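September 7, 2019 - bench notes, glaze room

Second go at the Koyama celadon and I'm a lot happier with it! Mixed a 500 gram test batch, sieved it twice (the first pass left grit all over the mesh, so don't skip that), and let it sit while I ate lunch. It went on thinner than the last one. I dipped the small cups for a count of 4 and the edges still look a bit starved to me, but we'll see after the firing.

Ngaio Goodwin thinks the crawling we had on the Clamden clay was dusty bisque and nothing to do with the recipe. Could be - I wiped half the tiles with a damp sponge and left the other half alone, so the kiln can settle that argument for us.

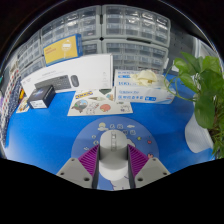
The big kiln is set to top out at 2,449 Fahrenheit with a slow cool after. Last time I let it drop too fast and the green went gray and sad on the bottom shelf. I've put cones on the top and bottom shelves this time, and moved the tall vases away from the door.

Still to do: relabel the Sterkness buckets (the tape is peeling again), order more copper carbonate, and dig out my notes from December, when we got that lovely pooling in the carved lines. I think there was more silica in that one? Whoever has the red binder, please put it back on the shelf by the sink.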